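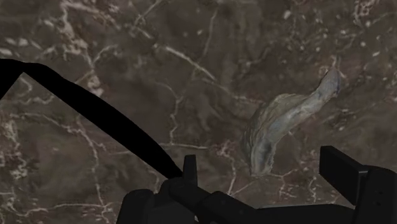
Figure 1. Dark brown marble with white and cream veining.

Veined Marble as a Countertop Material: Staining and Care in Student Kitchens

Costel Sârbu
Department of Building Materials, Staresberg College

Summary

This report examines how polished marble responds to common kitchen liquids and whether a penetrating sealer reduces staining. The work was carried out in the materials laboratory during the month of February, using offcuts supplied by the stone yard Hirvonen.

Background

Marble consists mainly of calcite, which reacts with acids. Lemon juice, vinegar and wine can dull a polished face within minutes. This damage is known as etching and differs from staining, in which a colored liquid enters the pores of the stone. Veins form where other minerals have filled cracks or layers in the rock, and they may absorb liquid at a different rate from the stone beside them.

Method

A total of 50 tiles were cut and dried. Half were treated with 2 coats of Curkura sealer and left to cure overnight. Coffee, olive oil, red wine and vinegar were applied to separate tiles, covered with glass and wiped off after one hour. Each tile was then compared with an untouched control under the same lamp.

Results

Sealed tiles showed lighter coffee and oil stains than unsealed tiles. The sealer gave no protection against vinegar - every tile in that group lost some of its polish. On several unsealed tiles, wine marks were darkest along the veins.

Discussion

The residence hall at Cundmont has set aside 2,885 for new kitchen surfaces. On the evidence collected, sealed marble would be suitable for serving areas but should not be placed beside sinks or used for food preparation. Repeated washing was not tested, and the life of the sealer remains unknown. A further trial with honed tiles is planned for the second half of the course.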